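Facilities Service Desk, Studitz
Ticket 3000: Mark on grey surface, preparation room
Reported by: Danica Skála
Assigned to: Otakar Ondrejka
Opened: May 14, 2023
Status: Open

The reporter advises that a small dark mark remains on the grey surface after routine cleaning. She requests that it be examined before the room is next used for packing.

Action 1. The surface was wiped with a damp cloth and mild soap. The reporter states that the mark was unchanged.

Action 2. Mr Ondrejka asked that no scouring powder or scraper be used until the finish has been confirmed with the supplier, Krajčí.

Action 3. A picture was added to the ticket. 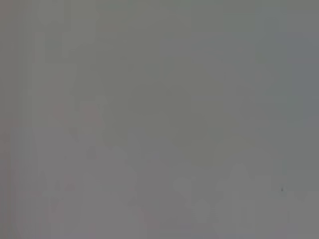
Attachment 1: Grey surface, with small dark speck at lower right.

The cause has not been established. The ticket has been passed to Iveta Paulík, who will contact Krajčí and record the reply under reference 7.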